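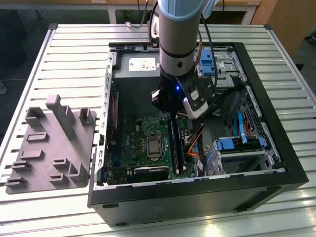

A robot arm over an open desktop computer at the Tremley open day.

How a Robot Works Inside a Computer
By Bình Châu | March
Print this page | E-mail this page
Shares: 48 Comments: 8

The Tremley workshop opens its doors to school groups every March. One stop on the tour is the Proda bench, where a robot arm works on a desktop computer.

The computer lies on its side with one panel off. The large green board inside is the motherboard. It connects the other parts. The silver square near its center is where the processor sits. The processor does the computer's math. The gray box is the power supply, and it feeds electricity to everything else.

A robot arm is a chain of stiff pieces linked by joints. Each joint has a motor. A sensor in the joint measures how far it has turned, and a controller uses that number to work out where the hand is. 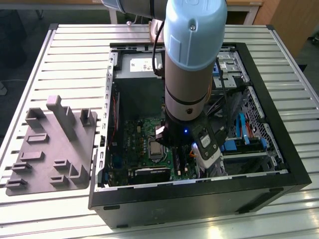
The hand is called a gripper. It opens and closes like a pair of tongs. The Proda controller checks the position of every joint up to 3000 times a minute. If the hand is off its path, the motors correct it.

A camera travels with the gripper. Computer parts are small and close together, so the robot needs a near view to line up its fingers. Visitors stand 70 inches from the bench during the demonstration.
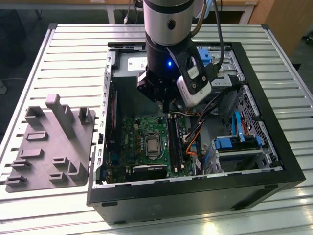
Sang Vương told the group that the slowest moves are the hardest ones to program, and that pushing a part too hard can crack a board. The arm is set to stop when it feels more force than it should.

The next stop on the tour is the Kiều sorting line, two doors down.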